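Kurkari Toy & Prop Swap FAQ

How does it work?
Bring stuff, take stuff. One point per item in, one point per item out. Big sets count for 5.

When are you open?
Friday from 2 till 5. Closed all of July.

Do I need to sign up?
Yes, at the desk with Braulio Aguirre. Takes a minute. We have 112 members now so pls have your card out.

What can I bring?
Play food, blocks, puzzles with all the peices, costumes. Clean. No batteries, no stuffed animals, no car seats.

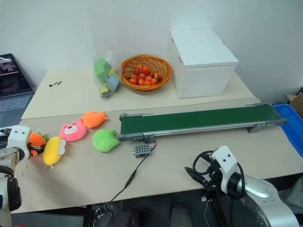
Blocks in a clear bag, play tangerines in a basket.

Do small things need a bag?
Yes. Clear one, tied or zipped. Loose bits get turned away.

Can I hold something?
No holds. Sorry.

My points dissapeared?
Points run out after a year with no visits. Ask Liên Ông, she can sometimes put them back.

Can teachers borrow for a class?
Yes, up to two weeks. Email first, say how many kids and what ages.

Parking?
Street only. Side door is closest if you're carrying a lot. Stroller ramp is out front.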